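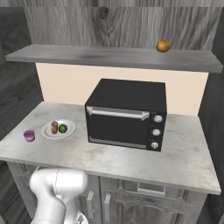 ## 4.2 Where reheating happens

The households in Guluvgate own more ways to heat food than they use. Most kitchens we visited had a full-size oven, and most also had at least one smaller appliance that stood on the counter and stayed there. The full-size oven was used for baking, for large roasts, and in a fair number of homes for storing pans. Everyday reheating had moved to the counter. Figure 3 shows a countertop toaster oven of the common type, with a glass door, a long handle, and round knobs in a column at the right, next to a plate of food.

This section draws on the 61 interviews and on the kitchen diaries kept by 40 households in Guluvgate and Flumach. Each diary household was visited twice, once at the start of the diary period and once after it ended. Interview codes are those given in Section 3. Quotations are lightly edited for length, and all names of residents have been removed.

### 4.2.1 Bread

Bread was the food most often named when we asked what people warmed up without cooking. Residents spoke of rolls, ends of loaves, and flatbreads bought in bulk and frozen. Very few described this as cooking. One retired bus driver in Guluvgate told us that she "doesn't cook in the mornings" and then described heating two kinds of bread, slicing fruit, and frying an egg.

We take this gap in wording seriously. The diary form asked respondents to write down "anything you heated, cooked, or baked." In the first few days many people left bread out altogether. When Jirayu Siriwan went through the early pages with households at the first visit, bread was the item most often added by hand. Later pages were more complete, and we use only those later pages in the counts reported in Section 5.

The choice of appliance followed the kind of bread. Sliced bread went into a slot toaster where there was one. Rolls did not fit, and households with no toaster oven dealt with them in different ways: a dry skillet, the microwave, or the full-size oven with the door opened early. The microwave was widely used and widely complained about. Several residents said that a microwaved roll was fine for a minute and then had to be thrown out. In Flumach, where more households share a kitchen, people also mentioned the smell of someone else's food in the microwave as a reason to avoid it.

### 4.2.2 Counter space and who gives it up

Small appliances take up room that somebody else may want. In shared kitchens the counter was divided by habit, with few spoken rules. The person who brought in an appliance usually chose its place, and it tended to remain there after that person moved out. We recorded several toaster ovens whose original owner no one in the apartment could name.

Plates, cutting boards, and fruit collected beside these appliances. Residents used the nearest stretch of counter as a place to set food down before and after heating it, and they counted that stretch as part of what the appliance "took." When asked to mark on a floor plan how much counter a toaster oven used, many drew an outline well beyond the body of the oven itself. A father of young children in Flumach drew his line all the way to the sink. He explained that nothing else could be put there at breakfast.

This matters for the way kitchen storage is measured. The Villalobos checklist, which we used for the first visit, records the footprint of each appliance and subtracts it from the total counter length. By that measure most of the kitchens in our study have enough free surface for preparing a meal. By the residents' own drawings, many do not. We return to this difference in Section 6.

### 4.2.3 Cost as a stated reason

Respondents often said that they used a smaller appliance to save on electricity. We did not meter individual appliances and cannot say how much was saved in any given home. What the diaries do show is that cost was given as a reason more often in interviews than in the daily notes. In the notes people wrote "quicker," "only for me," or "oven full of trays." Rocío Arriaga, who coded both sets of material, suggests that cost is the answer residents expect a researcher to want, especially after the Flumar rate change in June, which almost everyone brought up without being asked.

The two reasons are not easy to pull apart. A person eating alone may skip the large oven because it is slow, because it seems wasteful for one roll, or because the trays would have to come out first. Where an entry gave more than one reason we coded all of them and did not rank them.

### 4.2.4 Limits of the diary data

Diaries were kept by one person per household. In most homes this was the person who did most of the shopping, and food heated by others is likely to be missing, above all late at night. Teenagers' snacks hardly appear. At the second visit we asked each diary keeper to name foods that other members of the household had heated during the period, and these answers are kept in a separate table and left out of the main counts.

Produce raised a smaller problem. Fresh items eaten with a heated food, such as citrus, tomatoes, or herbs, were noted by some households and ignored by others. We have therefore not tried to describe whole meals, and the analysis that follows is limited to the foods that were heated and the appliance used for each.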